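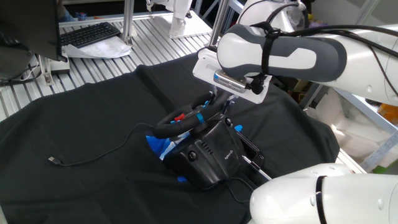

Week 4: Comparing Grippers on a Round Rim

Okay, so this is the session everybody asks me about, because we get to use the racing wheel. I like it as a test object for one simple reason: a rim is round, it's padded, and it moves when you pull on it. A wooden block will forgive almost any gripper. A Logitech wheel sitting on a cloth won't!

What we're comparing

You'll try two sets of fingers on the same arm. The Unden fingers are stiff and narrow. The Plernum fingers are softer and give a little when they close. Last February my group swore by the soft ones, then Aravind Alva ran the stiff ones at a lower closing force and we argued about it until lunch. So please write down your force setting every single time — I can't do anything with a result that just says "slipped."

How to run a trial

Home both arms first and check the cables along the top of the forearm. Give them enough slack for the wrist to turn.

Bring the gripper down from above and close it on the rim, well away from the little red marker on the left. We use that marker to read the rim angle, so keep it clear.

Turn the rim slowly one way, then back. If the whole base shifts on the cloth, stop and note it as a base slip. A finger slip goes in the other column (people mix these up constantly).

The USB cable can stay unplugged for this part. We're only looking at the grip, and the Matheson controller logs the arm side anyway.

Reading the logs

The shared folder has 687 trials from earlier groups. Of those, 87 are marked as finger slips, and I'd start with them. Plot closing force against rim angle and see where they bunch up. My own guess is near the ends of the turn, where the wrist gets awkward, but I've been wrong about this before.

For next time

Bring one plot and a paragraph on which fingers you'd pick. Read the Grostetti notes on wrist limits too, at least the first half.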